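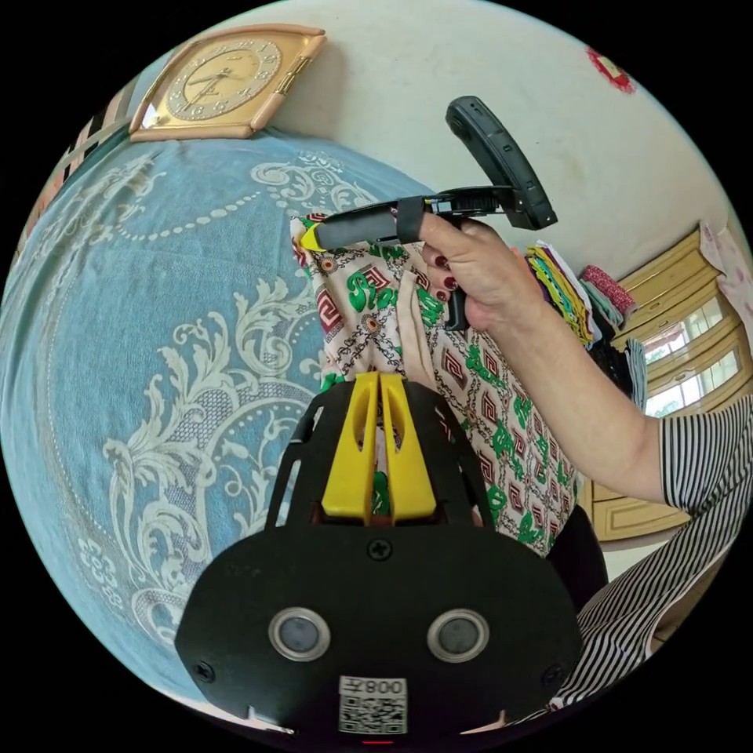
Home Jobs Stores About Contact Log in

Category: Retail and Warehouse > Clothing Care

4 min read

Garment Sorter and Folder (part time), Kirier Resale

Kirier buys, cleans and resells secondhand clothes and household textiles. We are hiring sorters and folders for the back room at our Yeo Street building. The job is handling fabric for most of the shift: scarves, printed blouses, dark coats, table linens, bags, and whatever else is in the bins that day.

The opening is for 2 people. One works mornings, one works afternoons. If you can do either, say so when you apply.

What you will do

Take pieces out of the intake bins one at a time and open them out fully. Hold each piece up by the top edge and let it hang so you can see both sides. Look for stains, pulled threads, open seams, missing buttons and worn hems.

Read the care label if there is one. If the label has been cut out, put the piece on the unlabeled rail and a senior sorter will decide on the fabric.

Sort by type first and by color second. Printed pieces go in their own group. Patterned scarves and blouses sell well for us and we photograph them separately, so please do not fold them in with the plain ones.

Fold to the sizes marked on the folding boards. Slippery fabrics take longer and we allow for that. Coats and heavy jackets are hung, never folded. Bags are emptied, checked in every pocket and stuffed with paper.

Enter each piece in Vutix, our stock program. It asks for type, color, condition and shelf number. Most people are comfortable with it after a few shifts.

Keep your own table clear and sweep up lint at the end of the shift.

How much work there is

Last November the back room took in 3,358 pieces. It is the busiest month of the year. A slow month is less than half of that. A full-time sorter handles around 400 pieces a week, and part-time targets are lower. New hires have no target for their first month.

What we are looking for

You should be able to stand for most of a four-hour shift, with a break in the middle. Stools are available for label checking and data entry, and you can ask for one at other times too.

You need decent eyesight for small faults, with or without glasses, and you need to be able to tell navy from black under indoor light. It comes up more than you would think.

You should be able to lift a full bin with another person. We have a cart for moving them between rooms.

Experience in a laundry, dry cleaner, clothing store or costume department is useful and we will ask about it. It is not required. If you have only ever folded clothes at home, apply anyway.

Nail polish is fine. Rings with raised stones and loose bracelets have to come off before you handle knits or thin fabrics. There are small lockers by the door for them.

Hours and pay

Mornings run from 8:00 to noon. Afternoons run from 1:00 to 5:00. Both positions are four days a week, and you get your schedule two weeks ahead.

Pay is hourly and the rate is given on the application form. It goes up after the first three months. Staff get a discount in the store and can buy items from the repair rail at cost. Parking behind the building is free, and the bus stops across the street.

How to apply

Fill in the form on the Jobs page and use reference number 457. You can also pick up a paper form at the store counter. We do not need a cover letter. Tell us what kind of work you have done, which shift you want and the earliest you could start.

If we invite you in, plan on an hour. You will sort and fold a mixed bin at one of the tables, and then we will talk about the job. You are paid for the hour whether or not we hire you.

The building is shared with Clukeo, the alterations shop on the street side. Our staff entrance is the gray door on the parking lot side. Please ring the bell and wait, as it can take a minute to get to the door from the back room.

Applications stay open until both positions are filled.

Tags: sorting, folding, secondhand clothing, part time, no experience needed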